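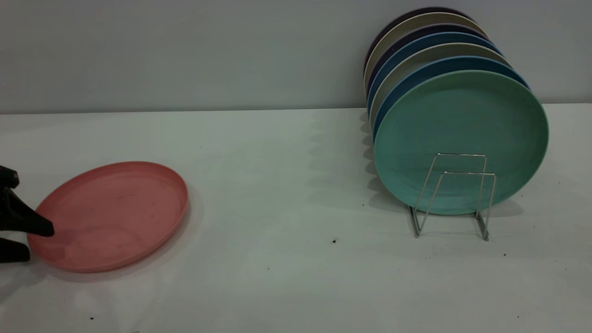
4. Order books, labels and the problem of the copy

Print | E-mail

Figure 4. Coral or dusty rose on a round, low-rimmed plate, white tabletop. See 4.3 on color words.

4.1 What the books record

The Gralivetti order books are the main source for this section. They cover the Pemgate salon only, not the smaller shop at the coast, whose papers went missing when the lease ended. In all 1,422 orders. Most are one line: client, garment, cloth, price, date promised. Fitting dates in the margin, in pencil, often rubbed. A few carry a sketch the size of a thumbnail, usually a collar or a sleeve head, and these small drawings are worth more to us than the prices. Prices were entered before discount and regular clients nearly always had one. So any attempt to work out takings from the books alone will come out too high, and earlier writing on the house has made exactly this mistake.

The hand changes twice. First hand is upright and careful, writes out cloth names in full. Second is faster and abbreviates everything – "cr. m." may be crepe marocain or crepe mat, and we have not found a way to tell them apart where no garment survives. The third hand is that of Higinio Ledesma, who came to the house as a junior cutter and was running the workroom by the time the books stop. His entries are the shortest but also the most useful, as he notes which paper pattern was pulled and whether it was altered at the hip or shoulder. None of the earlier keepers did this.

Gaps remain. Mourning orders seem to have been kept in a seperate book, now lost. We infer this from the almost complete absence of black day dresses in two winters when the town had plenty of funerals. Bridal work is there but thin. Bridesmaids appear as one entry however many there were, so the order count is lower than the garment count, and nothing can be done about that without the fitting cards.

4.2 Surviving garments

We located 38 garments with a Gralivetti label. Of these 20 could be matched to a line in the books with confidence, by client name and cloth together. Name alone was not accepted. The remainder fall into two groups: garments whose owner's family knows who wore them but where the book has no such client, and garments bought at sale with no history at all. The first group is the more interesting one. Married clients were sometimes entered under the mother's name if the mother was paying, and at least a few of the unmatched pieces may sit in the books under a name we did not think to look for.

Condition is mixed. Silk linings have gone at the underarm in most evening pieces. The wools are better. Several coats were shortened, probably in the wearer's own time as hems rose, and the work is neat enough that it may have been done at the house. Original hem creases are visible under raking light on all but one. Buttons replaced throughout, so buttons are no help with dating, although dealers still lean on them.

What can be said about cut. The day suits follow Paris with a lag of a season, sometimes two. Jackets are built on canvas, pad-stitched by hand at lapel and collar, machine only on the long straight seams. Skirts have a deep inlay at the side seams, wider than fashion needed, left so the garment could be let out. This was a provincial habit and clients expected it. A couture house in a capital would have left less and charged for a new skirt. Evening dresses are a different matter. Here the inlay is narrow, the boning light, and the inside finish very good – bound edges, waist stay in grosgrain, hooks covered in thread. Somebody in that room had been trained elsewhere. We think Ledesma, but the best of the evening dresses predate his first entry by two seasons, so either he was working unrecorded or there was another hand we have no name for. Left open.

4.3 Color words

Color is the weakest part of the record. The books use trade names from the cloth merchant's card, and the cards are gone. "Old rose" appears across all three hands and covers anything from a brownish pink to something close to coral. The surviving old rose pieces do not match one another, even inside seam allowances where light has not reached. A muted pink reads as coral to one person and dusty rose to the next (Fig. 4), and lighting shifts it again between the middle of a surface and its edge. We therefore give the book's own term in quotation marks and our term after it, and do not try to reconcile them.

"Tabac," "nigger-head" style trade slurs of the period do not occur in the books, which simplifies transcription. "Tabac" and "havane" were used for the same brown in the same month, apparently depending on which merchant had sent the cloth. Gray is worse. Pearl, dove, steel, mouse – pearl and dove are probably interchangable, steel is definitely darker, mouse we have only once, on a coat that has not survived.

White needs a note also. The books say "white" for cotton and linen and "ivory" for silk, whatever the real shade. A bride in "white" was therefore most likely in a cotton or a cotton mix, and the prices bear this out.
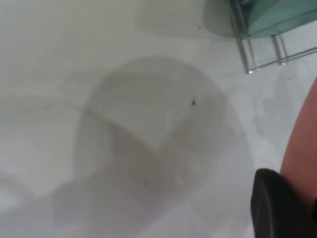
The same goes for trimmings, where "self" means made from the dress cloth and "to match" means bought in. The second hand mixes these up. Where a belt or covered buckle survives we went by the object. Where it does not, the entry was left out of the trimmings count.

4.4 The Dravard agreement

From the middle run of books onward some entries carry a small D in the left margin. Earlier readers took this for "deposit." It cannot be. Deposits have a column of their own, and several D orders show no deposit paid. The D stands for Dravard, the model agency through which the house bought toiles and the right to reproduce them. There are 42 D entries, nearly all coats and afternoon dresses. No evening wear whatever.

How the arrangement worked, as far as the letters go. The house paid a fee per toile, plus a smaller sum each time it was made up. The toile came with a reference sheet: cloth, lining, interlining, button size, where the buttons could be had. It had to go back at the end of the season. The house was free to change the cloth but not the line, and was not to use the designer's name in print. Saying it out loud in the fitting room was another matter. Clients clearly knew, and the D orders cost more than comparable house designs in the same cloth.

Two letters complain about late returns. A third, from the Dravard side, complains that a coat had been made up with the collar of one model and the back of another. Reply not found. Ledesma's entry for the coat in question reads "collar changed at client's wish," and the coat itself, which is among the matched pieces, does have a collar that fights with its back. Set too high, rolls away from the neck. A poor garment by the standards of the room. It looks like a client got what she asked for.

None of this was unusual. Licensed copying was ordinary business for houses of this size, and unlicensed copying more so. What is unusual is the margin mark, as it lets us split the output into bought designs and house designs and compare the two. The bought models were altered less at the fitting stage, with fewer pencil dates per order. Either they were better cut to start with or the fitters were nervous about touching them. Probably some of both.

4.5 Labels

Three woven labels are known. The first, script on a cream ground, name only. The second adds Pemgate below the name in small capitals. The third is the same as the second but narrower, and is sewn at the two short ends only instead of all round. It was thought that the three ran one after another. They did not. The matched garments show the first and second in use together over several years, with the first kept for evening. The third replaces both.

D garments carry the ordinary house label, no second label, no stamp on the lining. A seller who tells you that a Gralivetti coat is an "authorized Paris model" has no means of knowing it from the coat. Only the book can show that. In the Quan collection there is one coat with a numbered tape under the label, handwritten in ink, and the number agrees with the order number in the book. We looked for similar tapes in the other pieces. Found stitch holes in the right spot on several, no tape. Cleaners may have removed them, or the clients did.

Fakes have not been a problem so far, prices being too low to make it worth anyone's while. Moved labels are. Two garments we were shown had the second label on machine-made linings with overlocked seams, which the workroom did not use, and both were left out of the count in 4.2.

4.6 Limits

The sample is small and leans toward what families keep: wedding clothes, good coats, one or two evening dresses. House dresses and plain skirts, a large share of the orders, survive hardly at all. Statements about inside finish should be read with this in mind. The expensive end is what we saw. Alterations for regular clients were not booked, so the workroom was busier than the books make it look.

The transcription was closed on 31 October 2022. Fitting cards for the last two seasons came to light after that and have not been worked through. A first look suggests that they use the same client numbers as the third book, which would help with the unmatched pieces. They will be dealt with together with the coast shop, if its papers are ever found.

Print | E-mail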